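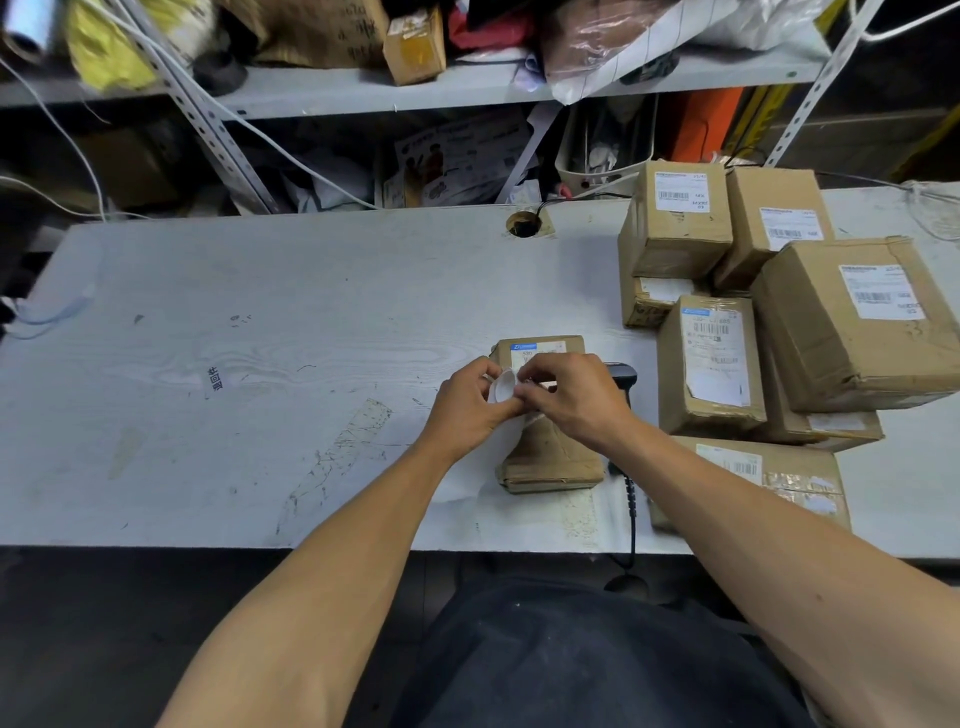

I sell secondhand jigsaws on the internet. This began as a way of clearing the spare room. The spare room now has its own spare room, in the loft.

A thread on what I've learnt, for anyone tempted.

First: people do not want a jigsaw with one piece missing. They will, however, buy one "unchecked" at the same price and then write to you in December as if you'd eaten the piece yourself.

So I check. A thousand pieces takes me an evening. The big Collado harbour one took me most of a month and I now know that harbour better than my own street.

Postage. Vorkbridge post office shuts for lunch at the exact time everybody in Vorkbridge is free to go to it. I've stopped taking this personally.

Sold 54 puzzles last year. Profit after postage, tape and the fees: £32. My accountant (a biscuit tin) is delighted.

The fees deserve their own post. Trikico take a cut of the sale, then a cut of the postage, then email to ask if I'd like to pay to be noticed. I would not. I've seen my listings.

Buyers, a few I remember: the one who asked if the 500-piece had "more like 600". The one who wanted it posted already done. The one who sent back a steam train because it was facing left.

I do like the return-to-sender ones, mind. A Bandier alpine meadow has now been to Norfolk and back twice and is better travelled than me.

Someone always asks what the rare ones fetch. I had one go for £9 more than I paid. I told everyone. I told the dentist.

Current stock, by my spreadsheet, is 3,565 pieces in sorting trays on the dining table, which we last ate at in spring. Sky, mostly. Whoever keeps putting that much sky in these things should be made to sort it.

Tip if you're starting out: photograph the corner of the box with the dent in it. They'll find the dent anyway — may as well get there first.

Anyway, there's a wooden one of a heron on later, bidding ends at 8pm. It has all its pieces. I've counted it twice and the cat was out.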